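**Ref. 189 — Textile Conservation and Repair Technician (Bags, Luggage and Soft Goods)**

Mukell, Plonitbridge site
Permanent, full time (37 hours), Grade 4
Reports to: Magdalini Stefanou, Workshop Manager

## The post

Mukell repairs and restores soft goods for museums, outfitters, theatre stores and private owners. The Plonitbridge workshop handles canvas, webbing, leather trim and coated cloth. A second site at Lovgate deals with upholstery and is not part of this vacancy.

The technician will assess incoming items, write up their condition, propose a repair, and carry it out once the owner or lending body has agreed. Most jobs take between two hours and two days. The bench holds 13 people at present, including two apprentices, and the post-holder will be expected to check apprentice work from the second month onwards.

The vacancy arises from an increase in contract work under the Verschueren agreement, which runs for 4 years and covers the inspection and repair of a hire stock of canvas bags, kit rolls and covers.

## Main duties

- Examine items on arrival and complete a condition record before any cleaning or unpicking takes place.
- Identify cloth by weave, weight and finish. Where the fibre is in doubt, take a sample from a seam allowance and refer it to Ezekiel Mahmoud for testing.
- Repair tears, worn corners, failed seams and broken fastenings using hand and machine methods.
- Make and fit replacement piping, binding, pocket linings and straps. Replacement parts are marked on the inside so that they can be told apart from original work.
- Match thread by size and ply as well as by shade. Thread on load-bearing seams is not substituted without a note on the record.
- Keep the job sheet up to date, with time booked to the nearest quarter of an hour.
- Clean and oil the walking-foot and cylinder-arm machines at the end of each shift. Timing faults are reported to the manager and not adjusted at the bench.
- Attend the monthly stock inspection at the Verschueren depot (transport provided).

## What we need from you

Essential:

- At least two years' paid work in sewing, sailmaking, saddlery, upholstery or bag making.
- Confident use of an industrial machine on layers up to 6 mm thick.
- Sound hand sewing, including saddle stitch and ladder stitch.
- The ability to draft a pattern from a worn or distorted original.
- Clear written English. Records go to owners and insurers and are read by people who have not seen the item.
- Normal or corrected colour vision adequate for shade matching under daylight lamps.

Desirable:

- Experience of waxed or proofed cotton, and of reproofing after repair.
- Knowledge of handling rules for items on loan.
- A full driving licence.

A conservation degree is not required. We have appointed from both routes, and the grade is the same for each.

## Pay and conditions

Grade 4 starts on the lowest point of our published scale, with a yearly step up to the top of the grade. Annual leave is 23 days plus public holidays, and the workshop also shuts between Christmas and New Year. There is a six-month probation period. Hours are 8.00 to 16.00 with half an hour for lunch; a later start of 9.30 can be agreed in advance.

The workshop is on the ground floor. Benches adjust in height. Some lifting is involved, up to 15 kg, and trolleys are available. Adhesives and proofing compounds are used in a separate extracted room — applicants with a known sensitivity should say so, and the duties can be arranged to suit.

## How to apply

1. Send a CV of no more than two pages and a covering letter to Evanthia Balaskas in the Plonitbridge office. Quote the reference number on both.

2. Include up to six photographs of your own work. Seams, corners and the insides of pockets tell us more than finished views. State which parts you made or repaired yourself.

3. Prepare for the bench test, which lasts three hours. Candidates write a condition record for a canvas bag, covering the body, the edge piping and the pockets, and then sew a set of sample seams to a drawing. Tools are supplied, but you may bring your own shears and thimble.
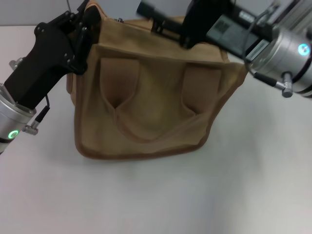
4. Attend an interview on the same day with Magdalini Stefanou and Wycliffe Langat, who leads the contract work. It lasts 40 minutes and will include questions on your written record.

Interviews will be held in September. Travel costs within the region are refunded on production of a receipt. Applicants who need changes to the test, such as extra time or a different bench layout, should contact Zodwa Buthelezi when they apply; requests are not passed to the interviewers. Sample pieces made during the test are kept for 4 weeks and may be collected after that on request.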